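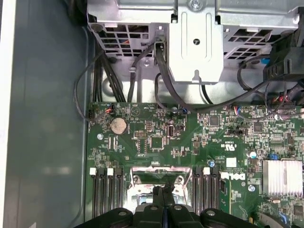 4. Fitting the second drive

Search this manual Enter keyword or page no. Go

Before you start: shut down, switch off at the wall, pull the mains lead. Hold the power button in for a few seconds. Touch bare metal on the case. Side panel off, case flat on the desk.

4.1 Slide the drive into the Votico tray, label side up. Connectors face the open end.

4.2 Four short screws from bag 2. Finger tight first, then a quarter turn. Not the long ones, they go into the drive and kill it.

4.3 Push the tray into the free bay until it clicks. No click = not in. Pull out, check for a trapped cable, try agian.

4.4 Data cable next. L-shaped plug, only goes one way. Other end to any spare socket on the motherboard. Note which number, you need it in 4.7.

4.5 Power cable. Same shape, wider. If there's no spare, use the splitter (part 411, sold seperately).

CAUTION: don't pull on the wires, pull on the plug. Sheet metal edges inside the case are sharp.

4.6 Tuck cables away from the fan. Panel back on. Mains lead in.

4.7 Start up and go into set-up. Find the socket number from 4.4, set to ON, save, exit.

Note: drive not listed? Nine times out of ten it's the data cable. Power off again, reseat both ends.

4.8 In the system, format the new drive. Takes about 70 minutes for a full format, quick one is fine for most people.

Note: trays marked Drestton are the older type and use side rails, see section 22. Steps 4.2 and 4.3 don't apply to those.

Section last changed 23/10/2024. Next: 5. Copying your old files accross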